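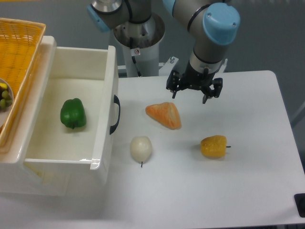

Do you need a written risk assessment for a small arm that only moves light stuff around a table?

You need one for the whole job, whatever the arm weighs. The arm, the fingers, the table, the cabinet next to it, the thing being picked up and whoever is standing close by. A light arm makes the paperwork shorter, that's all.

Zultix Bench Safety Kit, review
13 September 2020

Quick one, have to be back in the lab. Bought this in February, used it since on two tabletop cells. What you get: a binder, a pad of checklists, a roll of floor tape, a force gauge, a bag of tags and a login for the online forms. Sold by Caldeira, shipped from Nimerstead. Paid 275 for it. Binder is 166 pages. Don't panic, most of it is blank forms.

The binder
Plain English, big type. Starts with "what can it hit" and goes from there. Covers the arm, then the gripper as its own section, then the fixtures. I like that order. Our old sheet from Brirnovholm lumped the gripper in with the arm and people just ticked it. A two-finger gripper has its own pinch points and they change when you swap fingertips. Kit has a seperate page for each set of tips. Good.

The fixtures section is the best part. Drawers, doors, handles, anything the arm opens or reaches into. Asks where a hand could get caught between the drawer front and the tool. Asks if the arm can push the drawer shut with somebody's fingers in it. We had a drawer in our pick and place setup for months and it was not on any form. Is now.

Weak spot: soft items and play food. One line. "Consider release of part." OK, but a fake pepper dropped from a low height is not the same as a steel bracket and the scoring table treats them the same. Ended up writing our own row in pen.

The checklist pad
Tear-off, one per session. 60 sheets, went through ours way faster than I thought. Refills are sold but the online form prints the same thing so don't bother. Items are short:

Stop button in reach of the person at the table
Speed limit set and read back from the screen
Cable clear through full travel
Base bolts and brackets checked by hand
Loose items out of the reach zone, or listed
Tips match the page in the binder

Takes a couple minutes. People do it. With the old one they did not.

One gripe, no line for changes made mid session. You move a basket, add a bowl, slide the table over, and the sheet from this morning is wrong. Binder says redo the check after "significant change" and never says what that is. We settled on: anything the arm could touch that wasn't there before. Write that on the cover.

The force gauge
Fine. Not great. Reads OK against our good one at low force, drifts up higher. I would use it to compare one day to the next and not to sign anything off. The booklet kind of says so in small print on the back, should be on the front. If you need real contact numbers, rent a proper meter or have someone come out.

The tape
Cheap. Lifted at the corners in over 72 hours of use, which I guess is something, but the roll from the hardware store has held since spring. Yellow is nice and bright though.

Tags
Lockout tags are decent, thick card, good ties. Pen stays on. Not enough of them.

Online forms
Slow. Logs you out. Does keep old versions, so when you change a tip or a speed you can see what the last approval was for. That alone makes me keep using it. Wish it would warn you when the form and the program don't agree, it's just a form so no.

What it won't do
It won't make you compliant with anything. The box says "supports good practice" and that is fair. You still have to read the actual standard for your kind of setup and your local rules, and the arm maker's manual. Binder has a blank page for you to write down which ones you used and which edition. Fill it in!! We left it blank for a month and then could not remember what we had checked against.

Who should buy
Small labs, classrooms, a shop with one arm on a bench. If you have a safety person already they will have better forms. If your cell has a fence and a big arm, wrong product.

Good: gripper pages, drawer and fixture section, session checklist, tags
Bad: tape, web login, thin on light objects, gauge is so-so

Four out of five. Would be happy to buy just the binder and pad for less but they dont sell it that way, I asked.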